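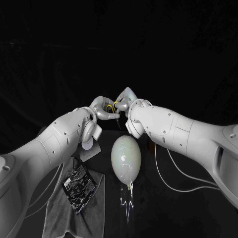 Both hands on the yellow-handled scissors, balloon underneath.

Plarkport equipment plan: README

Status: draft, 2026-03-01
Maintainer: Kamarul Jugah

What is in this folder

budget.csv: one line per item, with vendor, lead time and who asked for it
wishlist.csv: same columns, less hope
quotes/: PDFs from Geltbridge and Jakubowski, whose idea of "all-inclusive" leaves out shipping
notes.txt: read this before emailing either of them

How to read the budget

The arms are paid for. What remains is everything the arms touch, drop, cut or tangle, and it adds up faster than the finance template allows. "Consumables" is a single cell in that template. Ours has 29 lines under it, and balloons are one of them.

Tier A gets ordered in March. Tier B waits for the Senurville site to decide whether it wants 2 spare hands or a new carpet. Tier C is the wishlist.

Known gaps

Spare fingers are quoted per hand by Geltbridge and per finger by Jakubowski. The unit column says "each" for both. Do not sum it.
Lead time on replacement cables is 12 weeks. Cable clips take 5 days. Draw your own conclusions and order clips.
Scissors are filed under office supplies, where they get approved the same afternoon. Please leave them there.
No line yet for backdrop cloth or towels.

Changes

Edit the CSV directly and put your initials in the last column. Rows without initials get deleted on Fridays.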